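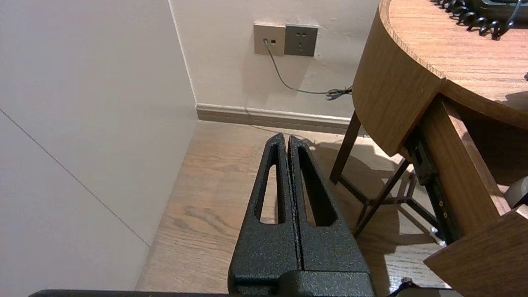 Wall plates and a gray cable in a guest room at the Grorkis.

Trondano says the first stage of its guest room refresh at the Grorkis is finished, with 14 rooms back on sale and the rest of the hotel's 135 due by February. The company calls the program Plurno and promises "a calmer room with less to trip over." It is hard to see where all the money went.

The price has certainly moved. A refreshed room now costs $340 for a 2-night stay, and Trondano would not say what share of that pays for the work. It also declined to say whether the older rooms will stay at the old rate until their turn comes.

The biggest change on paper is the furniture, supplied by Bagheri. Square bedside cabinets are out and round nightstands are in, each with a curved drawer and a dark metal base. They look good. Whether a round top is any more useful next to a bed is another matter, especially with a full-size telephone taking up part of it.
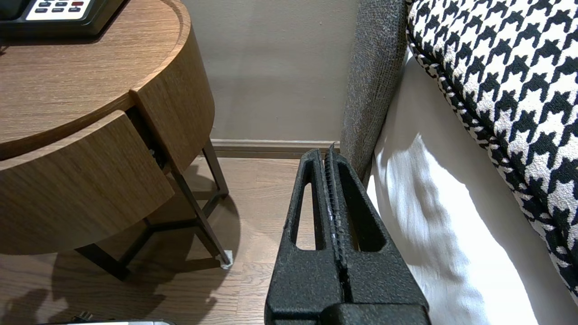 A round wooden nightstand with its drawer partly open and a black desk telephone on top.

The telephones stay, Trondano says, so that guests can reach the front desk. That seems fair. Less convincing is the claim that cables have been "brought under control." The refresh does not include new wiring, and the work list given to reporters makes no mention of moving an outlet or a jack. A cable on a pale wall is still a cable on a pale wall.

Then there are the round white devices, listed only as "room comfort items." Asked what they do for a guest who wants to sleep, the company pointed back to its brochure, where they get one line.
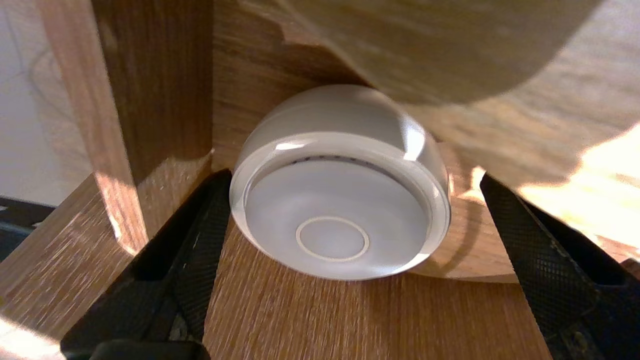
One reader who has stayed at the Grorkis several times wrote in to say that the new nightstands are a real improvement, that the old cabinets had drawers you had to fight with, and that for this kind of money an outlet within reach of the pillow would have been worth more than either.

Trondano says guest comments will be reviewed before the second stage begins. It has not said whether anything in the plan could still change.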